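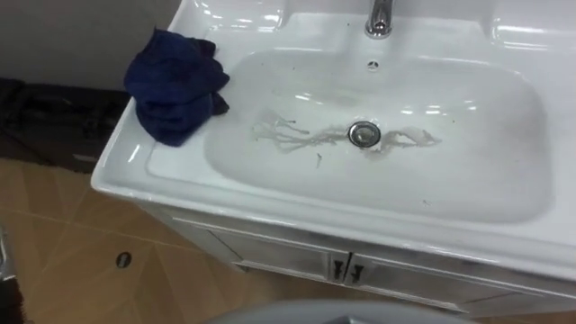
Wipe the Sink Before You Scrub It

I have rented out the same three rooms above a shop for a long time, and the bathroom sink is the thing I end up talking about with every tenant. Most people clean a sink in the wrong order. They spray first, scrub second and look last. By then the hair and grit have turned to paste and been pushed around the bowl, and the gray trails that spread out from the drain are still there when it dries.

My view is that a sink needs a cloth far more often than it needs a cleaner. A plain cloth, used for a minute at the end of the day, does most of the job. I keep mine on the rim where I can reach it. Some people find that untidy. Luminița Munteanu, who lived in the front room for years, used to fold my cloth and put it away in the cabinet, and then the sink went a week without being touched. A cloth behind a door doesn't get used.

Color matters too. I buy dark blue. A white cloth in a white bowl shows every stain and looks ready for the trash after a month, so people stop picking it up. The drawback of dark cloth is lint, and cheap ones shed. I wash new ones twice before they go anywhere near a bathroom.
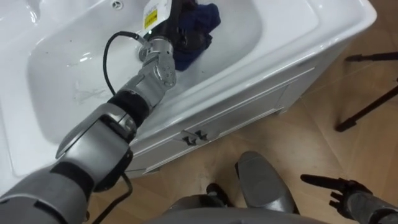
Dark cloth, white bowl. The side walls need a wipe as much as the drain does.

The part people skip is the wall of the bowl. Everyone goes for the drain, where the dirt is easy to see. Faint brown smudges on the side get left because they look like shadow until you stand close. They come off easily in the first few days and much less easily after that. Then out comes the scouring powder – and the powder takes the shine with it.

I used powder myself for years. Yara Kanaan, who refinishes tubs, told me to stop, and she was right. Once the gloss is gone the surface holds on to dirt, and you end up scrubbing harder every time.

So start at the back ledge and go behind the faucet. Come down the walls, turn the cloth over, and finish at the drain.

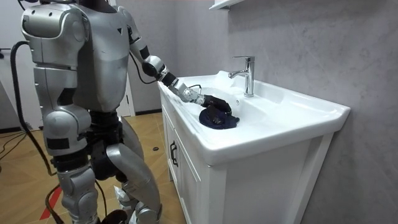 Press with the flat of the hand and let the cloth bunch up under your fingers at the bottom of the bowl, where you want the extra thickness. Rinse it, wring it out and hang it back over the rim. I do this before bed and it takes less time than brushing my teeth.

I still use a cleaner, a mild liquid one, every second weekend. A bottle lasts me until February if I open it in the fall.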